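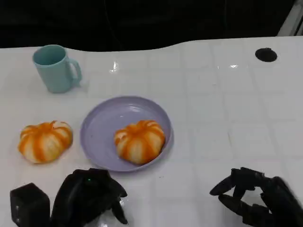 Para Humaira Ghauri, lo primero que debería decir este README es que las manos se calibran cada vez que se encienden, y que quien se salte ese paso va a grabar episodios que luego no sirven. Queda dicho.

Cakudura
Manipulación de objetos de mesa con manos de varios dedos
Versión del 2021-06-20

Qué contiene
Cakudura reúne el código de control y las grabaciones de un montaje hecho en el taller compartido Kakakhel. El conjunto tiene 100 episodios de teleoperación. Cada episodio lleva el vídeo de la cámara de cabeza, el de las cámaras de muñeca y un registro de posiciones articulares. El proyecto empezó en enero y sigue en marcha – los nombres de las carpetas pueden cambiar.

Tareas
Los objetos son vajilla de plástico y piezas pequeñas de juguete. Las tareas grabadas hasta ahora son poner un objeto en el plato, sacarlo del plato y apartar la taza. La posición inicial la decide quien prepara la mesa y no está anotada en ningún fichero.

Montaje
Las dos manos se controlan con Jular, nuestro programa de teleoperación. Aleven es el proceso que guarda los datos y pone las marcas de tiempo. Los dos se arrancan por separado, primero Aleven.

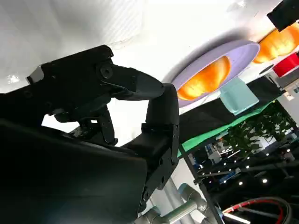

Figura 2. Vista de muñeca: pulgar e índice en pinza, con el plato lavanda al fondo.

Estructura de carpetas
episodios/ una carpeta por episodio, numeradas
calibracion/ ficheros de cada sesión
jular/ control de las manos
aleven/ grabación y sincronización
notas.txt incidencias, sin formato fijo

Puesta en marcha
1. Encender la alimentación de las manos y esperar a que termine la rutina de inicio.
2. Lanzar Aleven y comprobar que llegan todas las cámaras.
3. Ejecutar la calibración con las manos abiertas y sin nada entre los dedos.
4. Lanzar Jular.
5. Grabar un episodio de prueba y revisarlo antes de seguir.

Si la calibración falla dos veces seguidas, hay que apagar y revisar los tornillos de las articulaciones del pulgar. Se aflojan con el uso.

Formato
Los registros van en CSV, con una fila por muestra. Un episodio típico tiene unas 3000 filas. Los ángulos están en grados. En los primeros 8 episodios estaban en radianes y se convirtieron después – el original se conserva con el sufijo _rad.

Problemas conocidos
La mano tapa buena parte de la imagen en las cámaras de muñeca, sobre todo al cerrar la pinza.
La mesa refleja la luz del techo en la cámara de cabeza. No se ha corregido en el procesado.
En cuatro episodios falta el vídeo de la muñeca izquierda. Están listados en notas.txt.
No hay sensores de fuerza, así que el contacto solo puede deducirse de la imagen y de los ángulos.

Uso
Los datos pueden usarse para investigación y docencia citando el nombre del proyecto. El código de Jular no está pensado para manos de otro tipo y no incluye límites de seguridad para ellas.

Mantenimiento
Aqeel Bajwa lleva el código y Humaira Ghauri las grabaciones. Los errores se comunican abriendo una incidencia en el repositorio, con el número de episodio en el título.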